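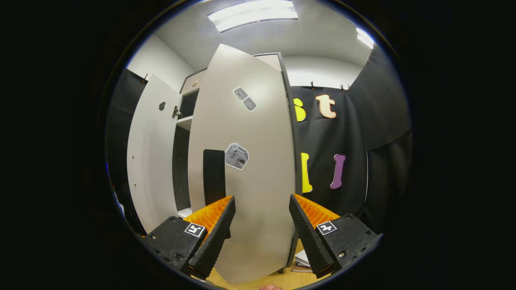
AUTOMATION

Opening the same cabinet 105 times

By mid-morning Fatima Yusuf has opened the white cabinet often enough that she has stopped looking at the handle side and watches only the edge of the door. She brings the two black finger pads in on either side of it, closes them, walks the door through its arc and lets go. Then she resets and does it again.

Yusuf collects demonstrations for Zindholm, a small company that trains robots to do chores in homes and offices. Her tool is a gripper she holds in her own hand. A camera on it records what the fingers are facing, and the square black-and-white markers on the finger housings let the software work out how far apart they are. The recordings go to a learning system, which tries to copy the motion.

Doors are harder than they look. A tall one swings wide, and the person holding the gripper has to step back with it. Early on, Yusuf pulled in a straight line and the pads slid off. Now she turns her wrist as the door comes around – a habit the model is supposed to pick up.

The target for each cabinet is 105 good examples. In December, the team's first batch from the Trarnwood office yielded 69. The rest were thrown out, mostly for rushed starts or for a pause halfway through the swing.

"I would take a slow one over a fast one," says Yoga Ginting, who reviews the recordings. "If she stops to think in the middle, the robot learns to stop there too."

Ginting also asks for variety. Yusuf starts from the left, from the right, from a crouch. She grips high on the door, then low. After every 20 takes she puts the tool down and rests her hand for a few minutes.

The next set will be drawers, at a second site in Clukthorpe. Yusuf has tried 2 of them so far and says the shallow one sticks.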